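4.2 Where heavy trousers are laid out

Of all the garment classes in the household survey, winter trousers produced the widest spread in handling time and the least agreement on method. The class covers padded trousers, fleece sweatpants and lined work trousers. Shirts and towels were nearly always dealt with on whatever surface was closest. Heavy trousers were more often carried to a particular place, and that place was either the floor or the bed.

The survey drew on 51 households in the Tallico and Hendov districts. Fieldwork began in November, when heavy clothing is in daily use and drying indoors is common. Participants were asked to handle their own laundry in the usual way, with no instruction on folding pattern or surface. Each handling episode was coded for garment class, surface, initial lay and final form. The full set contains 3314 episodes across all classes.

Floor handling was concentrated in small rooms where the table was already in use or too narrow for a full trouser length. A folding table of the common household type will take a folded shirt, but a pair of adult trousers overhangs it on at least one side, and the overhanging leg tends to pull the rest out of line. In such rooms a printed play mat or similar soft covering often served as the working surface. Figure 5(a) shows a typical floor lay, with dark blue padded trousers placed diagonally across the mat.

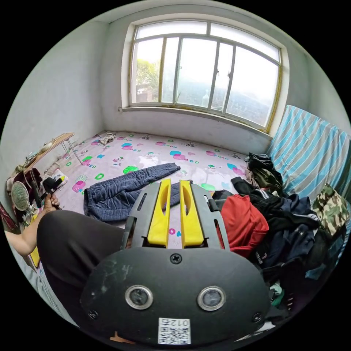
The diagonal lay deserves attention. Written folding guides, including the Amrani leaflet used in our pretest, assume that the garment starts square to the person, waistband near and hems away. In practice the starting angle followed from how the garment was put down, and it was corrected only when the first fold came out visibly crooked. Padded trousers resist correction by pulling, as the filling shifts and the outer fabric rides over it. Participants tended to lift the whole garment and lay it down again – a slower action, but one that leaves both legs flat.

Fleece behaves differently. It is heavy for its thickness, it grips the fabric beneath it, and it holds wrinkles in the position in which it was dropped. On a fitted or loose sheet the friction between the two layers is high enough that dragging a leg into line often drags the sheet as well. Participants who worked on the bed therefore moved one leg at a time, lifting it at the cuff and near the knee. The intermediate state, in which the two legs point in different directions, was coded as "open lay" and is shown in Figure 5(b). Open lay was recorded in 27 episodes, all of them on beds. We had treated it as an error state in the first version of the coding scheme and revised this after the interviews.
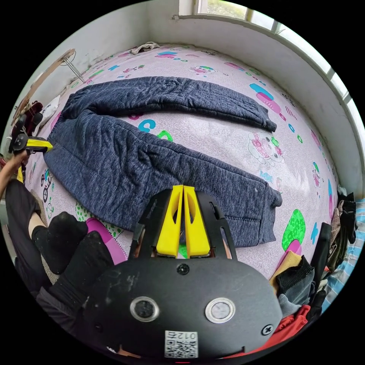 Figure 5. Heavy trousers on two household surfaces: (a) padded trousers on a floor mat; (b) fleece sweatpants on a bed, open lay.

One participant objected to the word "error" altogether, saying that the legs had to be apart before the seams could be found, and that a pair folded straight from the basket always came out with a twist at the knee. She added that she would never do it on the floor, where there was no room to walk to the other side. A similar point about access was made in the Bistach interviews, in which the bed was preferred even when the floor was clear.

We then compared the two surfaces on final form. Bed-handled trousers were more often folded in thirds, floor-handled trousers in half and then rolled. The difference may reflect storage as much as surface – rolled garments were mostly intended for boxes and bags, and folded ones for shelves. Surface and storage were not varied independently, so the two effects cannot be separated with the present data. Section 4.3 takes up the question for a subset of 100 episodes in which the storage location was recorded.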